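Living Room Helpers Wanted – Sillell Guest Rooms, Brulodcombe

We look after a handful of furnished apartments on the quiet side of Brulodcombe, and we would love to find 4 people who enjoy making a room feel cared for. If you are the sort of person who can't walk past a crooked pillow without giving it a little tug, please read on!

The work is mostly sitting rooms and sofa beds. Between guests you would strip and re-cover the sofa bed, smooth the sheet over the seat and arms, plump the pillows and put them back where they belong, dust the bookshelf and the side table, and generally leave things looking as if somebody kind had just been in. Our covers are loose ones in pale blue, and they do wrinkle (oh, how they wrinkle), so patience is worth more to us than speed. The tan woven pillows go on last. 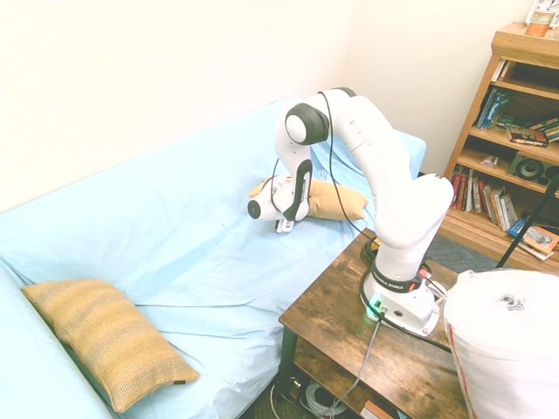

I started last fall and figured I'd be tired of sofa covers by Christmas, but I still like it. My tip is to do the arms before the seat, and don't fight the corners. Bring comfortable shoes and you'll be fine.
– a current member of the Sillell team

Shifts run 30 hours a week, paid weekly at $484, with training on full pay from your very first day. You don't need hotel experience. You do need to be comfortable bending, lifting a folded sofa mattress with a partner, and working through a checklist without rushing the last few lines. Laundry is handled by Zaugg, so you will only be bagging the used covers and leaving them by the door.

On your first shift we'll practice together in a room like this one, taking our time over the pillows – the square-cornered kind and the long round bolsters both. 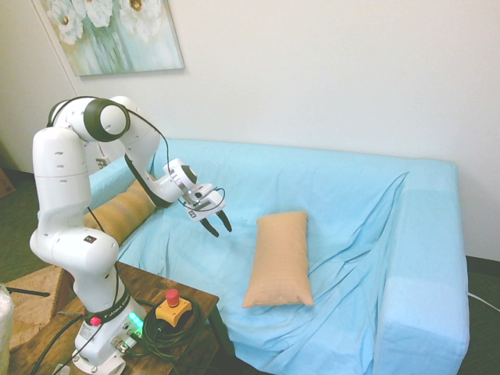 Tan pillow and bolster on the blue sofa, Sillell.

To apply, write us a few lines about yourself and drop them at the front desk by Friday, or come by any morning after nine and say hello.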